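Culten will move its low-gloss powder coatings to a new curing schedule in June, the company said in a notice to finishing shops. The change applies to the Sketora line, which is sold for metal furniture, railings and window hardware.

Under the new schedule, coated parts must rest for 48 hours before packing. The earlier data sheet allowed packing once parts had cooled to room temperature. Powder already in stock can be used under either schedule until the current batch codes run out.
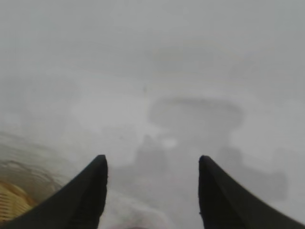
Gloss is measured by reflecting a beam of light off the coated surface at a fixed angle, and the Sketora line is specified at the low end of the scale. On matte black surfaces like those in the photo, light shows only as faint gray highlights along the edges, so a small rise in gloss is hard to judge by eye. Culten advises shops to take meter readings on a flat test panel – curved parts give unreliable values.

The company also revised its corrosion rating. Panels cured under the new schedule are listed at 2,000 hours of salt spray exposure, with steel pretreatment unchanged. The rating does not cover cast aluminum.

The Dai plant will switch first, followed by Cluleo. Orders for custom colors are not affected. Revised data sheets will be shipped with each carton, and shops that need a printed copy sooner can request one through their distributor.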